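About Graltix

Graltix is a small robotics company based in Skostcombe. We develop and test sorting software for robot arms that have to pick mixed, untidy items out of a tray and place them where they belong. Our customers run repair centres, returns desks and toy libraries, and most of them have never owned a robot before they come to us.

The company began as a testing service. Other firms sent us their grippers and we reported on how they performed. That work still shapes the way we are run. Every fault is written down, however minor, and every fault report is open to all staff and to any customer who asks for it.

What we work on

Our main product is Prorevano, a program that chooses which item an arm should take next and how the gripper should approach it. Items in a real tray lie on top of one another. Soft items fold around hard ones, and light items roll. Prorevano is tested on trays filled with toys, cans, balls and pieces of cloth, with boxes set beside them, because such a mixture brings out most of the difficulties our customers meet.
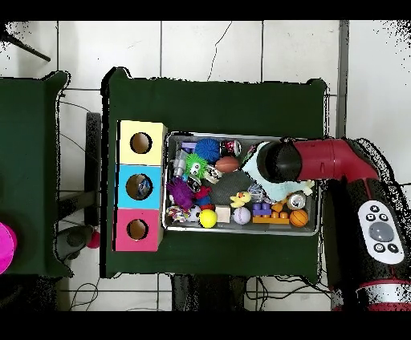 The arm over a mixed tray at our Skostcombe test room.

The April fault

Visitors to this page often ask about the fault which led us to withdraw an earlier version of Prorevano. We believe an account of it belongs here.

One Saturday in April, during a long unattended run, an arm closed its gripper on the edge of a cloth that was caught beneath several other items. The program had judged the cloth to be free. When the arm lifted, the load rose well above the level set for that task, and the arm should have stopped at once. It did not. It continued upwards for 3 seconds, pulled the tray across the table and tipped part of its contents on to the floor before the separate overload cut-out brought it to a halt.

No one was in the room and no one was hurt. The gripper was bent and had to be replaced. We nevertheless treated the matter as a safety failure, as a person standing at the table could have been struck by the tray.
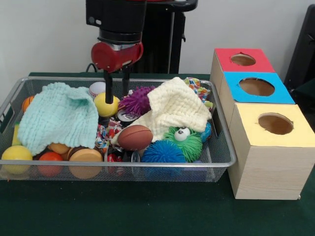
Our inquiry took the whole of the following month. We repeated the run 857 times with the speed of the arm reduced, using cloths of several weights, and were able to bring about the same fault on 40 occasions. The cause lay in the way load readings were averaged. A sudden pull on a trapped item was smoothed out with the quieter readings before it, and the program received the warning too late to act on it.

A second weakness came to light in the course of this work. The overload cut-out had been fitted correctly, but its limit had been set for a heavier gripper used on an earlier job. The setting had not been checked when the gripper was changed. This was an error in our own procedure and had nothing to do with the equipment supplied to us.
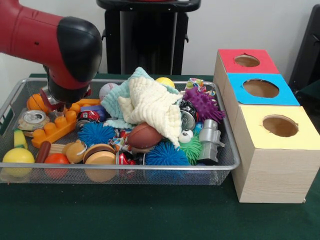

Cloths, cans and soft toys packed together in a test tray.

What we changed

The earlier version of Prorevano was withdrawn from all customers and replaced free of charge. Load readings are now passed to the stop function directly, without averaging. If an item resists, the arm lets go, withdraws and chooses again. Cut-out limits are checked and signed for whenever a gripper is changed, and unattended runs are no longer permitted at weekends.

We also asked Gronow, an independent inspection firm, to examine the new version before its release. Gronow required one further change – a shorter delay between the first warning and the release of the gripper – and this was made.
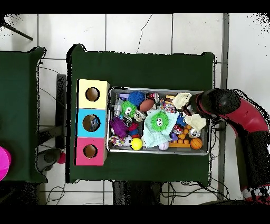
Each new version must now complete 2000 picks from crowded trays before it leaves the building. A single late stop ends the trial, and the count begins again from the first pick. This has made our releases slower than they used to be, and some customers have had to wait longer than they wished. We have no plans to relax the rule.

Contacting us

Copies of the April fault report may be requested from our Skostcombe office. Customers who still hold the withdrawn version of Prorevano should stop using it and ask us for a replacement. Visits to the test room can be arranged in advance on most working days.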